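Hotplate stirrers: frequently asked questions

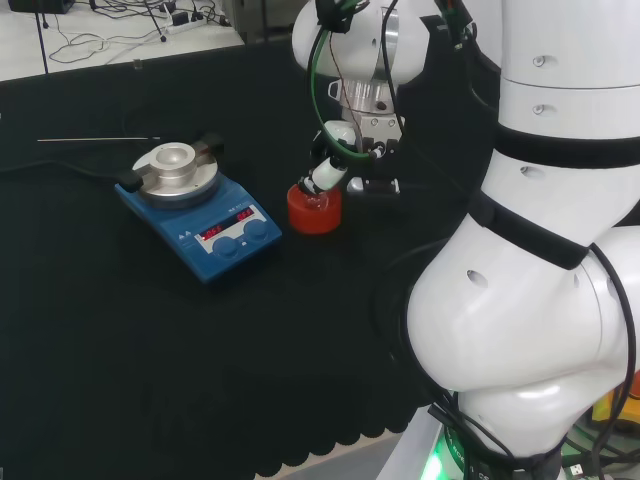
Teaching Laboratories, Department of Chemistry, Ovuldale College

Where do I collect a hotplate stirrer?
From the stores hatch in the Ansari Building, room 116. Sign the loan sheet and write the number from the base of the unit beside your name. Undergraduates may borrow one unit per pair. Project students can keep a unit for the whole of a project if their supervisor has signed the sheet as well.

Both displays read OFF. Is the stirrer broken?
No. The unit has power, but heating and stirring are both switched off. The two functions are separate and you can use either one without the other. If the displays stay blank, check the lead at the back and then the wall socket before you report a fault.

Can I touch the plate if the display says OFF?
Don't. OFF tells you that the heater is not running and says nothing about the temperature of the plate. The same goes for a metal block left sitting on top. Use the heatproof gloves from the drawer under the fume cupboard.

What is the metal block for?
It holds a round-bottomed flask, which would otherwise touch the flat plate at one small point. The flask should sit in the recess without rocking. Blocks come in several sizes, so take your flask to the hatch and try it before you sign. Please don't put water or oil in the recess.

How hot may I set it?
The limit in the teaching labs is 200 °C. Anything above that needs a signed form from Leonora Pangilinan. The plate will be hotter than the liquid in your flask, so use a thermometer in the liquid if the temperature matters to your result.

My stirrer bar rattles and jumps about. What am I doing wrong?
The speed is probably too high. Turn it right down, wait for the bar to settle in the middle and bring the speed up slowly. If it still jumps, move the flask to the centre of the plate or try a shorter bar. Thick mixtures may need an overhead stirrer — ask at the hatch.

Can I leave a reaction running overnight?
Stirring without heat is allowed with a completed overnight card next to the unit. Heating overnight is allowed only in the Skomgate lab, and you need to book by 2 pm.

Where should the cable go?
Behind the unit and away from the plate. Don't run it across the front of the bench or under a clamp stand. If the outer covering is melted or nicked, unplug at the wall and take the unit back.

How do I clean it?
Switch off, unplug and let it cool fully. Wipe the plate and casing with a damp cloth. No acetone on the display panel, please, as it clouds the plastic. Spills that have burned on can be left for the technicians, but tell us what the spill was.

Who do I tell about a fault?
Dougal Morrison, extension 191. Put a red tag on the unit and leave it at the hatch, not on the bench. Repairs go out to the workshop in Mukonville and nearly always take more than a week.

Page last checked 17th July. Loan sheets are renewed each October.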